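Plostcombe clock and toy bench - gallery page

Ignacio Garrido, workshop notes, put up in June. Over 500 parts printed, turned, bent or filed for this thing so far and I am only going to show you the good bits. Grímur Bach asked for more pictures and less talking. Will try.

Quick background for new people. The Plostcombe is a wall clock with a toy theater under it. Weight driven, one hand, no seconds. On the hour a drum turns and a row of little figures goes past a window. Big plastic gears on purpose, bright colors, everything out in the open so kids can follow the motion from the weight up to the hand. It is going on the wall at Villalobos, the bakery on our corner, if it ever keeps time.

Most entries are just captions. Some of the old pictures went missing when I moved the page over, the captions stayed. I'll put them back when I find the drive. Click around, sorry about the order.

1. The back board

Birch, two coats of oil, sanded between. Drilled from a paper template taped down flat. One of the holes wandered and got plugged and drilled again. If you come to the bakery and look under the drum you can find the plug. Grímur found it in ten seconds.

2. Arbors, first batch

Brass rod, cut long then faced off. Too shiny in the photo. They have gone a nice brown since. I should of cut two spares and did not.

3. The drum before paint

Just a cookie tin with the lid glued on. Runs truer than the one I made from scratch, which took me the whole of spring. Not bitter.

4. Weight shell

Copper pipe with caps. Filled with shot a bit at a time till the train would run, then a bit more for cold mornings. Braleo's hardware had the caps in a bin by the door.

5. Figures, unpainted

Baker, cat, boy with a kite, woman with an umbrella, dog, another cat. The second cat was meant to be a fox. My niece says cat, so cat.

6. Gears, the blue ones

Colors go by job. Red is the going train, yellow is the motion work behind the hand, blue is anything that drives the drum. It started because I had the spools and then it got useful, you can point at a color and say follow that one. All of them are drawn in the same template, change the tooth number and the bore and print again. Infill heavy, walls heavy, slow outer pass so the teeth come off the plate clean. The blue filament is from Stomico and it prints better than the red, fewer strings, less to scrape off. 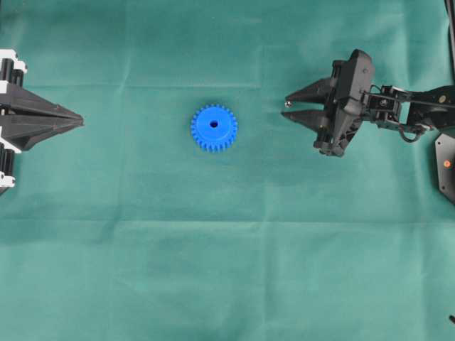 Blue drum gear, the loose one. The drum does not need much force but it does need a gear that isn't egg shaped, and the early ones were, because my printer belts were slack and I kept blaming the slicer. Plain spur gear, no spokes, no lightening holes, you can see how the top is smooth right up to the short square-ended teeth. I like it like that. Spokes look fancy and they catch paint dust. The bore is small and round, no flat and no keyway, so it gets held to the arbor with a brass collar and a drop of glue on the back side. Lay one face up on a cloth like this if you want to check the teeth by eye - a chipped tip jumps right out against the green. Then turn it over and do it again, the plate side can hide a lip.

7. Tooth file

Needle file, flat, the cheap kind. One light pass per tooth gap, same direction. Do not go back and forth, it rounds the corners. Did the first yellow gear back and forth and it clicked like a bicycle.

8. Depthing tool

Two bars and a long screw. Put a gear on each end, wind them together till they run free with a tiny bit of shake, then scribe that distance on the board. Homemade, ugly, works. Grímur has a real one from his uncle and will not lend it, fair enough.

9. Red train, dry fit

No oil, no weight, just spun by finger. Took a video too but it's sideways. The third arbor had a stiff spot and I marked it with a pencil dot to find which gear it followed. It was the arbor. Slightly bent. See number 2, spares.

10. Escape wheel

The only one that isn't printed. Cut from sheet brass with a jewelers saw over 2 evenings, broke blades the whole time. Teeth are not pretty. The clock doesn't seem to mind.

11. Pallets

Steel, filed to shape, polished on a bit of leather. Photo is blurry becuase I was holding the lamp as well.

12. Pendulum

Broom handle. Sealed with shellac so it doesn't grow and shrink with the bakery steam. The bob is a cast plaster bun with a lead slug inside, painted like bread. Owner's idea, good idea.

13. First tick

Ran for 93 minutes then stopped with the weight still near the top. Crumb in the motion work. A real one, toast. I eat at the bench. Do not eat at the bench.

14. Drum release

This is the fiddly bit. A pin on the yellow wheel lifts a wire, wire drops off the pin on the hour, the drum gets let go and turns once. The wire is piano wire, bent cold. Too springy and it bounces and the drum goes round twice, cats and all. Too soft and it stays up. There is a whole jar of bent wires from getting this right.

15. Fly

Cardboard paddle that slows the drum down with air. Without it the figures go by in a blur and the umbrella comes off. Cut it big, trimmed it down with scissors till the boy with the kite went past at walking speed.

16. Figures, painted

House paint sample pots and one good brush. Baker has a blue hat to match the gears. The dog has come out looking worried. Left him.

17. Dial

No numbers on it, just rolls for the hours and a long baguette at the top. Painted straight onto the board freehand. A few of the rolls are fatter than the others, I ran out of patience on the left side going up.

18. Hand

Wooden spoon. Thinned down a lot at the handle end and balanced with a washer glued behind the bowl, otherwise it falls to half past and sits there.

19. Window frame and curtain

Curtain is a scrap of dish towel, red check. Doesn't move. It was going to, there is a slot for the string and everything, but life is short.

20. On the test wall

Hallway at home, everybody walks into the weight. Loses a few minutes over a day, fixed with the nut under the bun. Quarter turn, wait a day, quarter turn again. Slow job. The drum is loud at night so I lift the wire off before bed and then forget to put it back on in the morning.

Left to do

Dust cover for the gears, clear sheet, screws not glue so they can come off for cleaning. Longer line for the weight, the bakery ceiling is higher than my hallway. A better hook. Touch up the umbrella. And a sign with which color does what, Grímur says in big letters at kid height, so the bottom of the sign will be behind the bread rack, we have not agreed on this yet.

Gear files

People keep asking. Yes you can have them, blue and yellow sets are ready, red set is a mess and I need to rename everything first. Write to me with your printer size. The biggest red one needs a large plate or has to be cut into 6 wedges and glued, which I did once and would not do again. Bore sizes are for my brass rod, check yours with calipers before you print the lot.

More pictures when it goes up at Villalobos. Probably early, before they open, ladder permitting.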